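Call for Participants: Household Sorting and Storage Study

The Emodside Center for Home Life invites adults living in Jiltholm and the surrounding county to take part in a study of how people store, sort and discard small personal belongings. Enrollment opens in February and will close when 34 households have been accepted.

Participants will keep a written diary for four weeks and complete two interviews, one at the start and one at the end. Each interview lasts up to 90 minutes and may be held at home or at our Fomside office. Diary entries should take some 10 minutes a day. We are interested in ordinary habits — where keys are left, how drawers fill up, what is kept for years without being used.
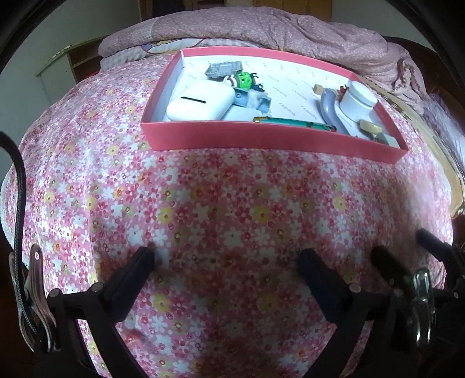

Small items in an open tray on a floral bedsheet.

Eligibility

Applicants must be 18 or older and must have lived at their current address for at least six months. Renters and homeowners are equally welcome, as are people who share a home with roommates. Only one person per household may enroll. No special knowledge is required, and homes need not be tidy.

Compensation

Each participant will receive $200 after the second interview. Those who withdraw early will be paid for the portion completed. Travel to the Fomside office is reimbursed on presentation of a receipt.

Privacy

Diaries are stored under a code number and are destroyed when the final report is published. Names and addresses are not shared outside the study team.

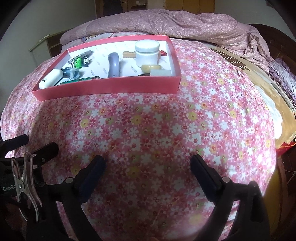
Percy Zapata, on the pilot round: I expected the diary to be a chore and ended up writing more than I was asked to. The second interview was the better one — by then I had plenty to say about the hall closet.

How to Apply

Please send a short letter stating your age, the number of people in your home and the hours at which you can be reached. Letters should be addressed to Xiuying Hao, Study Coordinator, Emodside Center for Home Life, Room 268. Applicants will receive a written reply within three weeks.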